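# Folding on a plush blanket – does the surface matter?

**tallowmere** wrote:

Moving this out of the linen storage thread, where it was getting buried. I fold on the bed. The bed has a plush striped blanket on it and I don't strip it off first. My fold sizes wander and I'd like to know how much of that is the surface.

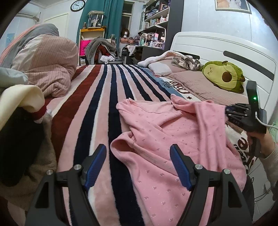
**gusset_9** replied:

Pile drag is your main variable. Light knits and brushed cotton grip plush in one direction and slide in the other, so any fold you make against the nap pulls short. Smooth the blanket first and work out which way the pile lies. Put the garment down so the long fold runs with it.

Second variable is compression. A mattress gives under your palm, so the crease is never pressed against anything solid. You get a rolled edge instead of a flat one.

**tallowmere** wrote:

The rolled edge is exactly what I get. Worst on pyjamas and anything pink and soft from the Derkance sleepwear range, less so on shirts.

**panel_and_hem** replied:

Disagree with gusset on the mattress. I folded on a bed for years and my stacks were square. What matters is the reference line. If the blanket has stripes running the length of the bed you already have a ruler. Lay the side seam along the edge of a wide stripe, fold the far side over to the next edge, done. Same width every time without a board.

**gusset_9** replied:

Stripes on plush are not straight once the blanket has been sat on. Measure one. I checked mine (a Hekico, woven stripe, not printed) and the same stripe varied by 11 mm between the middle of the bed and the foot. For a drawer stack that is visible.

**panel_and_hem** replied:

11 mm in a drawer that holds pyjamas. I can live with that.

**coldwash** replied:

Some numbers, for what they're worth. I keep a log because I do the folding for a small guest house. Last August we went from beds to a table in the linen room. Over the month I recorded 1,008 folded items, and 448 of those were done on beds before the changeover. Refolds on the bed were clearly higher for jersey and fleece. For sheets and towels there was no difference I could find. Time per item was slightly worse at the table for the first week, mostly walking.

I didn't control for who was folding, so treat it accordingly.

**gusset_9** replied:

That matches what I'd expect. Towels have enough body to hold a crease on anything.

**lintfilter** replied:

Has anyone mentioned lint? Plush sheds onto knits, particularly when the colours contrast. Navy fibre on pale pink shows from across the room. I put a flat cotton pillowcase down as a working surface. It solves the nap problem as well – the garment moves on the cotton and the cotton stays put on the pile.

**tallowmere** wrote:

The pillowcase is easy to try. Would a folding board do the same job? I've been looking at the Weidemann hinged one and the cheaper Kistport.

**coldwash** replied:

I've used both. The Weidemann is stiff enough to sit level on a mattress. The Kistport flexes along the centre hinge and you lose the benefit unless it's on a table. Neither is sized for children's clothes. The panels are too wide and you end up with one fold where you want two.

**panel_and_hem** replied:

Boards are fine for T-shirts. For anything with an elastic waist or a ruffled hem they are slower than hands. Order I use for a pyjama top, on any surface:

1. Face down, hem toward you.
2. Shake out, then smooth from the centre to the side seams.
3. Sleeves in, flat across the back.
4. Sides in to the width of the drawer divider.
5. Hem to collar, then in half again.

Most people skip the second step and then blame the bed.

**gusset_9** replied:

No argument with the order. I'd still do it on a table.

**tallowmere** wrote:

Update, 9 August 2019. Tried the pillowcase for one full load. Widths are more consistent and there was no fibre on the pale items. Edges still roll a little, so gusset is right about compression, and the stripe method works if I pull the blanket tight first. Not buying a board. The bedroom has no space for a table and carrying everything to the kitchen isn't going to happen.

**lintfilter** replied:

Use a pillowcase that's been through the wash a few times. New ones with finish still in them slide.

**coldwash** replied:

For the rolled edge, put the finished stack under something flat while you do the rest. I use a 200-page atlas. Hardcover, no dust jacket.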